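What Happens to a Coffee Stirrer? A Semester of Following Small Waste
September 22, 2023
By the Tisham Hall Environmental Studies Group
6 min read
14 shares | 3 comments

When our group first sat down to choose a topic, we had grand ideas. We talked about rivers, we talked about solar panels on the parking garage, and for a whole afternoon we were going to write about bees. Then one of us got up to make a cup of coffee, came back stirring it, and dropped the stirrer in the trash while still arguing for the bees. Somebody asked how many of those the building goes through, and none of us had any idea. We were a little embarrassed, to tell the truth, and so we had our project.

The question we settled on was a simple one. How much throwaway material does a single break room use for hot drinks, and what would it take to use less of it? We picked the break room on the second floor of Tisham Hall because it is busy, because it is close to our classroom, and because the people there were kind enough to put up with us.

We started in March with a plain trash count. For 5 weeks we emptied the bin next to the coffee machine every afternoon, wore gloves, and sorted what we found into cups, lids, stirrers, sugar packets, and creamer pods. It was messier than we had pictured. Creamer pods leak, and they leak onto everything. By the end of the first week we had learned to line the sorting tray with old newspaper and to bring a second bag for the wet things.

Over the whole period we counted 1,456 stirrers. Cups came to about 1,100, which puzzled us for quite a while, as we had assumed the two numbers would be close and that cups would be ahead. Our best guess is that plenty of people bring their own mug (good for them!) and then still reach for a stirrer, and that some people take two. We did see people take two. A fair number of stirrers also seemed to be clean when we found them, so perhaps they were picked up in a handful and thrown out with the rest. 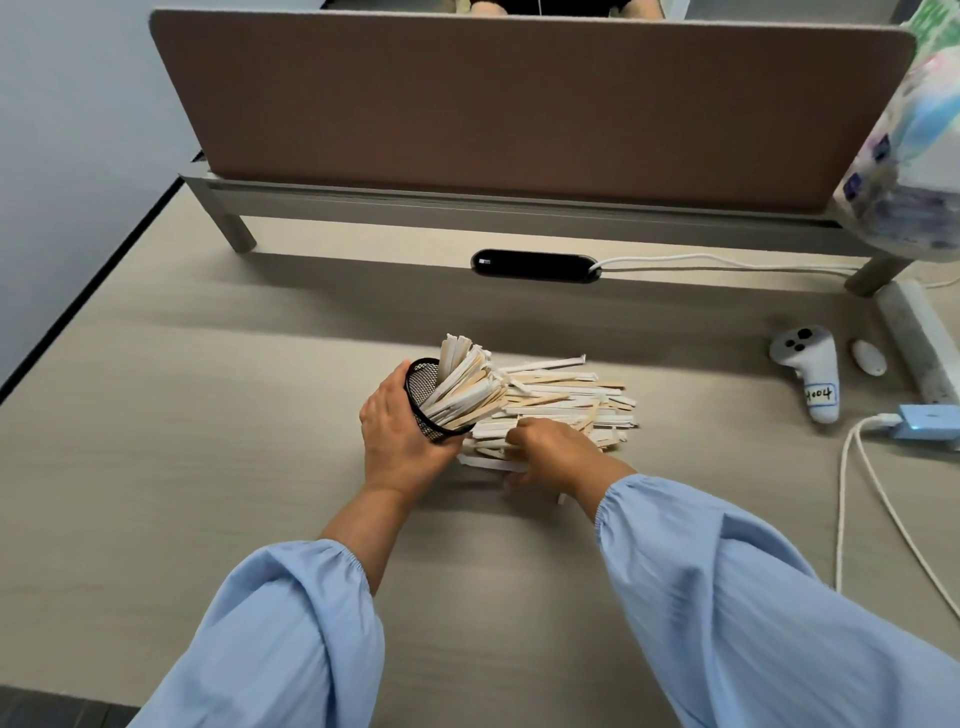
Karnine, reading our first draft, felt we were going after the wrong thing, and said so kindly but firmly: the cups weigh far more, they have a plastic lining, and a sliver of wood will at least rot. We took that to heart and went back to weigh everything. The comment was right about the weight. A full week of stirrers weighed less than a single day of cups, and our second draft had to be turned around quite a bit to say so. We kept the stirrers in, though, for they were the easiest item to change and we wanted to try changing something.

So in the second part of the project we tried two things, one after the other. First we put a jar of metal teaspoons beside the machine, with a small rack for the used ones. The spoons were popular right away, almost too popular, and by the second week we were down to 9 of them. We never found out where the others went. We bought more from the thrift store and put up a friendly sign, and after that the losses slowed down.

The second change was even simpler. We moved the stirrers off the counter and into the drawer underneath, with a label on the front. Anyone who wanted one could still have one. The daily count dropped at once and stayed lower for as long as we kept counting. We liked this result very much, partly because it cost nothing at all and partly because no one complained to us about it.

There are things we would do differently. We counted only in the afternoons, so anything carried out of the room in the morning was missed. We also had no count of how many people used the room each day, and without it we can't say how much of the drop came from our changes and how much came from warmer weather and iced drinks. A clipboard by the door would have helped. And we should have weighed things from the very beginning — that one still stings a bit.

If another group picks this up, we hope they will look at cups next. A shelf of loaner mugs seems like a natural place to start, although someone will have to wash them, and that is a bigger conversation than it sounds. Our tally sheets are in the blue binder in the resource room, coffee stains and all, and you are very welcome to them.

3 comments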